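I've read a lot of guides to writing weekly TV episode reviews, and most of them tell you to find your passion and buy a better microphone. I don't own a microphone. I've been covering serial drama for a small site for years, and what follows is the method I've ended up with. I'll use *Lestach*, the border-town ghost serial, as the running case, because it's the one I've got notes for.

## What you need

- One episode, watched twice
- A notebook or a plain text file
- A deadline you haven't set yourself
- Somebody who hasn't seen the show

Skip the templates. I tried two of them and both produced reviews that could have been about any programme on any channel.

## Step 1: Watch it once with your hands still

No notes on the first viewing. I know the advice is usually the opposite. But if you're typing while Corina Munteanu's housekeeper is lying to the priest, you'll miss the look she gives the door, and then you'll write that the twist came from nowhere. Plenty of reviewers did write that.

When it ends, put down three sentences before you look at anyone else's opinion. Mine for episode four were: "Too much well. Priest knows. Why is the brother still alive?" Ugly, but all three ended up in the finished piece.
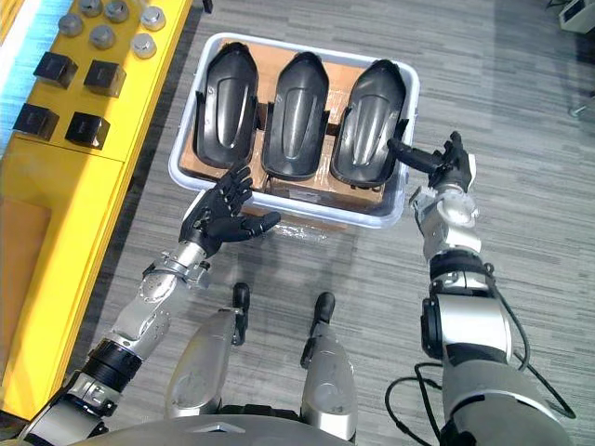
*Three black shells in a grey bin, cardboard underneath.*

## Step 2: Watch it again and log the turns

Now take notes, but only when something changes. A character learns a thing, a promise is broken, somebody leaves the house. Write the time and a handful of words:

- 04: Varitz shuts the mill
- 11: letter read aloud, wrong name
- 19: the sister comes back
- 33: well again

An hour of drama rarely has more turns than will fit on one side of paper. If yours runs to three pages, you're transcribing. If you've got two lines, either you dozed off or the episode is filler, and it's worth checking which before you accuse the writers.

## Step 3: Keep the recap on a short lead

People who read episode reviews have mostly seen the episode. I'm told search engines like a long recap. Maybe they do. I've never had a reader write in to ask for more of it.

My limit is 40 words of plot before the first opinion. Compare these two openings:

> In this week's episode, Varitz closes the mill and the workers are angry. Meanwhile, the sister returns to town, and the priest receives a letter.

> Varitz has closed the mill, and for once *Lestach* lets a bad decision stay bad for longer than a scene.

The second tells you what happened and that somebody was awake while it did.

## Step 4: Argue one thing

Pick a single claim and make the rest of the review answer to it. "The acting was strong, the pacing was uneven and the music was lovely" is a school report. For episode four I argued that the show is more frightening in daylight, and I dropped a perfectly decent paragraph about costumes to make room.

Rhys Lowther, who edits my copy, crosses out "compelling" wherever he finds it. I resented this for a season. Try it on your own draft and see how many sentences fall over.

## Step 5: Be careful with predictions

Theories get clicks, apparently. They also stay online. I once spent 20 lines proving that Moldovan was the ghost, and he turned up the following Tuesday eating soup. If you must predict, keep it to the last paragraph, and label it as a guess.

Don't quote leaks either. Half of them are made up, and the other half spoil the evening for anyone who trusted you.

## Step 6: Give it to someone who hasn't seen it

Delia Rusu reads mine. She doesn't watch *Lestach* and has no plans to. If she can't tell me what I thought of the episode, the draft goes back. She needn't follow the plot – I've stopped expecting anyone to follow the plot.

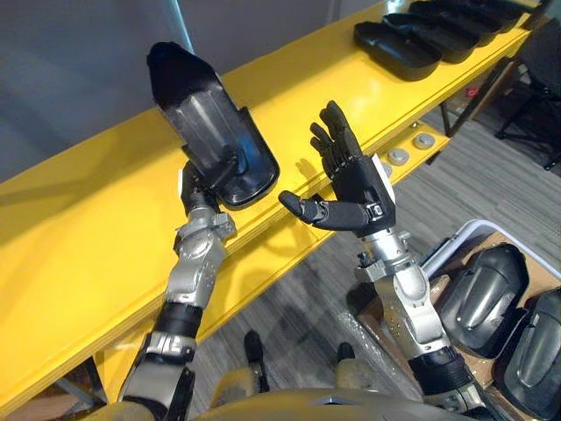 ## Step 7: Post it and leave it alone

Fix wrong names and wrong facts, and say that you've fixed them. Don't soften a verdict because the comments are cross. By the next episode they'll be cross about Josel's accent.

As for star ratings, I gave them up. If your site insists, choose the number last, after the text is done, and don't let it send you back to change the text.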